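Zurkdale Handling Cell: second progress report to the fund
Period covered: February to April
Prepared by the project lead, Ulloa workshop

1. Where we are

The grant was given to help us choose, buy and set up a robot arm for the packing bench at Zurkdale. At the last report we had a list of arms and no firm view on grippers. We now have a preferred arm and a shortlist of two grippers, and we have not placed an order for either. The arm quote from Godis is valid until the end of June.

Most of the work this quarter has been done in simulation. We agreed this with the fund in February so that money would not be tied up in hardware before we knew what size of gripper the job needs. The cups are the hardest item on the bench. They are wide for their height and the walls give if they are squeezed, so the opening of the fingers matters more to us than lifting power.

2. Simulation work

The simulated bench uses a two-finger gripper and a single cup. Each run starts with the fingers open on either side, and the software is then left to close, lift and set down. We planned 3000 runs for the quarter and finished 2586. The shortfall came from two weeks when the workstation was out of use with a failed power supply. It was repaired under warranty and there was no cost to the grant.
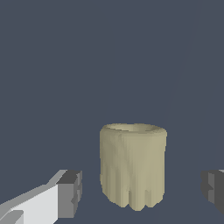
Figure 1. Simulated cup between the open gripper fingers.

The cup model still needs work. Its lower edge is ragged and hangs in uneven folds, and we don't want to rely on any result that depends on how the base sits. Grosia have offered to supply a cleaner model of the same cup as part of the software licence. We have asked for it by the end of May. Until then we are using the runs to compare finger spacing and approach, and leaving questions of placing and stacking for later.

On spacing, the narrower of the two shortlisted grippers has little room to spare. If the cup is off centre by a small amount, one finger reaches it well before the other. The wider gripper copes better with this but is heavier, which eats into what the arm can carry. We would like to settle the matter with a hire unit before buying.

3. Spending

The workstation and the first year of the software licence have been paid for. Nothing has been drawn from the arm budget. We have set aside 200 pounds for soft finger pads, which wear out and will need replacing during the first year. Training for bench staff was costed at 40 hours and we see no reason to change that.

Two items were missing from the original budget. One is guarding for the end of the bench nearest the door. The other is an air line, needed only if we pick the air-driven version of the wider gripper. We have asked for quotes on both and will send them on when they arrive. We expect to cover the guarding from the travel line, which is underspent, and will write separately if the air line is wanted.

4. Choice of gripper

The project group met on a Tuesday in April to go through the options. The views were not all the same and we record them here because they affect the order of spending. Most of the group favoured hiring the wider gripper for a month and holding the arm order until the hire is over. 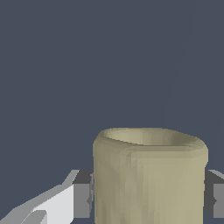

Alfie Cropper would sooner see the arm ordered now. His point was that both grippers fit the same mounting, so the choice between them doesn't need to hold anything up, and that a delay past June means a new quote and very likely a higher one. He also asked that the hire charge be taken off the purchase price if we go on to buy, and that we get this in writing.

We think he is right about the quote. We have asked Godis whether the arm can be ordered with delivery put back to August, and are waiting to hear.

5. Next quarter

Finish the remaining runs and repeat a sample of them with the new cup model.
Hire the wider gripper for one month.
Get quotes for guarding and the air line.
Confirm the arm order before the Godis quote runs out.

We need the fund's agreement to move the guarding cost to the travel line. A reply by the end of May would let us book the fitters alongside the electrical work.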